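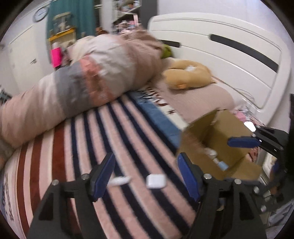 I sell a small kit, and I'll try to tell you what it is before I get carried away. The Oprea is a pair of hand-held grippers that you carry around your own home or shop, do ordinary chores with, and bring the recordings back to train a robot arm. Bedrooms are my favorite place to show it off, because a bed is a rotten surface to work on. You've got a striped blanket with colors going every which way, a bunched-up comforter hogging the space, and little white things lying on top that need to end up in a cardboard box with its flap in the way. The blue pads on the Oprea lean in toward each other at the tips, so you can come down on either side of something slim and pinch it without grabbing a handful of blanket too (well, most of the time!).

## What you get

- 2 grippers, left and right
- 2 sets of spare pads
- A charging dock and one long cable
- The Stimum desktop app, which lines up the recordings from both hands and lets you trim them
- A zip case that fits under an airplane seat, if you pack the dock sideways

## How it feels to use

I've had this version on my own hands since September, and the thing I keep telling people is that the first half hour is going to be clumsy. You squeeze too hard, you come in too high, you knock the box. Then it sort of clicks and you stop thinking about it. My partner in this business, Shahram Hashemi, was tidying faster with the grippers than I was by the end of his first day, and he has been unbearable ever since.

Small stuff is where I'd spend your practice time. Earbud cases, pens, sample bottles, anything that slides when you touch it. Come in low, keep your wrists loose and close slowly. Soft bedding gives under the pads, so you can press down a little and let the object tip into your grip. On a hard table that same move just pushes it away from you, and you'll want to come in from the side.

Two hands take longer to learn. I like to park one gripper by the box and bring things over with the other, then swap. If you try to use both at once from the beginning you'll bump them together, and the pads do pick up scuffs that way. They wipe clean with a damp cloth. Please don't use rubbing alcohol on them, it makes the surface go slick.

## Stuff I'd want to know before buying

Battery life is good for a morning of work but I wouldn't plan on a whole day. The dock charges both grippers at once, so lunch usually takes care of it.

The grippers only open so far. Pillows and comforters are fine, since you can pinch a fold, but a big coffee can is out. We have a wider finger set in testing and I'm not going to promise a date.

The Stimum app runs on Windows and Linux. Mac people, I hear you, I get your emails. Trimming is quick once you learn the keyboard shortcuts, and I've put a sheet of them in the case.

Smaller hands: ask for the short trigger when you order. It costs the same and I honestly prefer it myself.

## Renting and buying

We're in Cimbridge, and the shop is called Clistilis. You can buy the full kit or rent one for 8 days for $400, shipping both ways included. If you decide to keep it, the rental money comes off the price. For purchase quotes just write to us and say what kind of chores you want to record, since the finger style depends on it.

Every kit comes with a video call with me or Shahram. Have your messiest room ready! We'd much rather help you in there than at a bare desk, and you'll learn more from one unmade bed than from a row of blocks.

Shirin Karimi
Clistilis, Cimbridge
Page updated 16 Mar 2020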